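Returns room going automatic, what happens to the fiddly hand jobs?

Posted by Hubert Wróbel, July 2022
In: Work and pay > Changes at work

Hi all. Bit of a long one, on my break so sorry for the state of it.

I work in returns at a place called Preria, small household stuff mostly, sent back by customers. You open the parcel, check it, wipe it, put it back on the shelf system or write it off. There are 20 of us over two shifts. Management have bought a sorting line from Follden, conveyor plus scanner plus an arm that picks the boxes and puts them in the right cage. Goes live in December. We got a slide show and a biscuit.

What they said: no job losses, "roles will evolve". What they didnt say: evolve into what. The arm does the boxes. Fine, nobody's crying over lifting boxes, my back certainly isn't. But half of my day is what's IN the box. Leaflets folded wrong, screwed up packing paper, desk bits with a drawer that wants pushing back in. Do those jobs stay with us or is that next? And if it's all that's left, is it me doing leaflets for eight hours with a machine deciding how fast they come?

Also they want two of us to be "line champions". No extra money mentioned. Do I put my name down?

Anyone been through it?

Marleny Chávez

Yes, been through it, different firm (Nowicki, the spare parts warehouse, I was there until last year). Short version, the hand jobs stay, they just get moved to one end and there's more of them.

Before the line I'd walk a parcel through from start to finish. Open, check, fix, shelf. After, I was on a bench at the end of a belt and only did the opening and the paper. Same paper all day. The walking about was the bit I missed most, didn't expect that at all. You don't realise how much of the chat happens on the way to the cages. 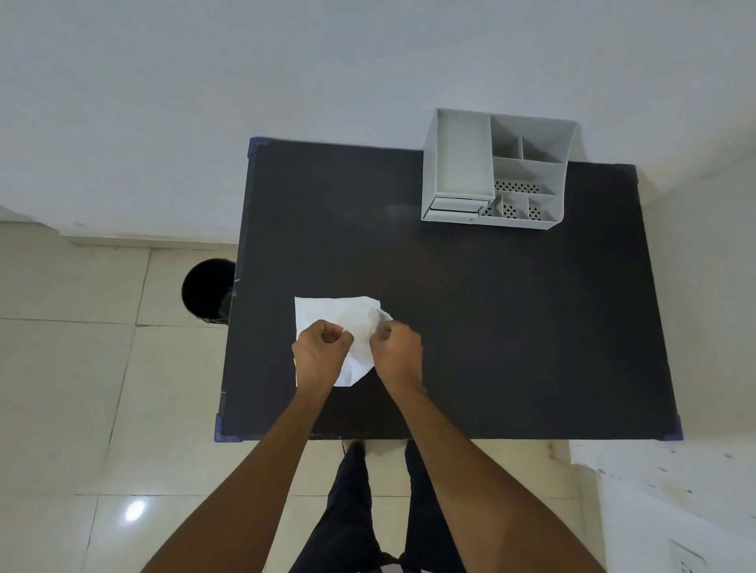
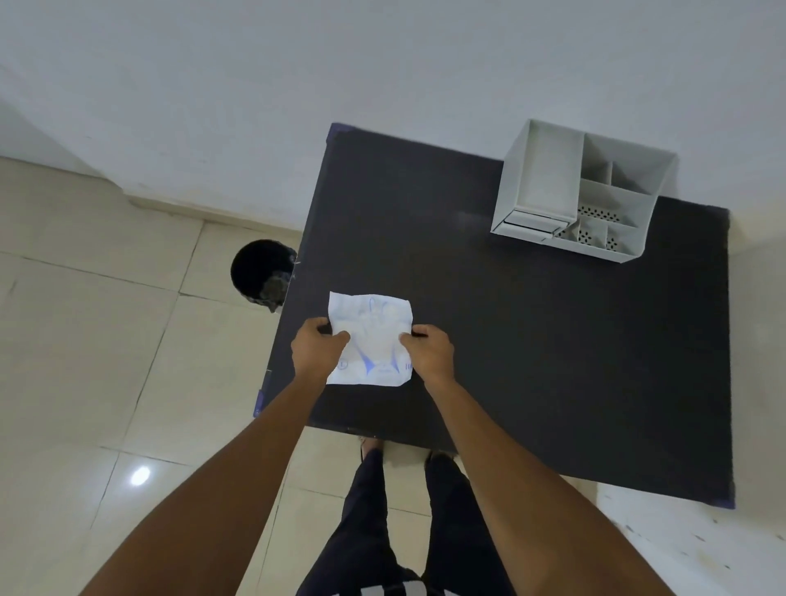
Paper was always the argument at our place. The engineers came over twice and stood there with their clipboards and both times went away again. A box is a box, it's got six sides and a label. Paper's never the same shape two times running. One sheet you're bunching up with both hands, like in the first one, one corner still flat and the rest all creases. Next one you're holding flat, and there the left hand's pressing down while the right's got hold of the edge, two different jobs at once. In the second you can make out a little circled 1 in blue on the sheet, well, that's what you're looking for, is it page one, is it the right way up, is there printing on it or is it just wrapping. You do that in a glance. They wanted a camera and a separate gripper for it and the quote was silly so it stayed with us.

So to your question, my guess is you keep the leaflets for a good few years. The pace thing is the one to worry about. Ours was set so a parcel landed every 31 seconds. OK for an easy one. Not OK if it's a box with a broken drawer in it and three leaflets in languages you can't read. Then the next one's arrived, then the next, and a light comes on over your bench and everyone can see whose light it is. Horrible. It took months to get a hold button put in and it should of been there from day one.

Ask for:
hold button at each bench, and pressing it not logged against your name
swapping stations every 2 hours, written down, not "when we can"
a proper bin within reach, sounds daft but ours were put where the fitters had room and you were twisting round all shift
who sees the pick rate figures and what for

Get it in writing before it goes live. After that it's all "we'll look at it in the review".

Line champion, I'd say no unless there's money. It's unpaid fault finding plus your mates moaning at you.

Teodor Nowakowski

Disagree on the champion thing. I did it at ours (Skiso line, different make, same idea) and it's the only reason I'm now on the maintenance side with a better rate. You get the training. They sent me on the supplier course, a week, hotel and everything. When the arm drops something somebody has to know why, and the fitter isn't coming out at 3 in the morning.

But ask for the training to be a real certificate with your name on it. The first lot at ours got an afternoon and a lanyard.

Jobs wise, we went from 44 to fewer than that by people leaving and not being replaced. Nobody got sacked, so they weren't lying. Just be aware "no job losses" and "same number of people in the room" are two different sentences. Ask them about temps as well, it was the temps who went first with us and nobody had put temps on the slide.

Robots doing paper, not soon imo. I've watched ours try to pick up a thin poly bag. It blows away. It's on its third type of sucker.

Stanisława Śliwiński

union rep if you've got one. ask now not in december

Hubert Wróbel

Thanks all, really useful, esp the hold button, wouldn't have thought of it. Asked the shift manager this morning about rotation and she wrote it down at least. She didn't know the seconds per parcel, says Follden set that "during commissioning" so I've asked to be in the room for commissioning.

No rep on our shift but there's one on the other, going to catch her at changeover.

Still undecided about champion. Teodor was the course in work time or your own?

Teodor Nowakowski

Work time, but travel on the Sunday wasn't paid. I claimed it afterwards and got about half. Sort that out first.

Marleny Chávez

And take your own cushion for the bench stool, the ones that come with the line are like sitting on a roof tile. Let us know how commissioning goes Hubert.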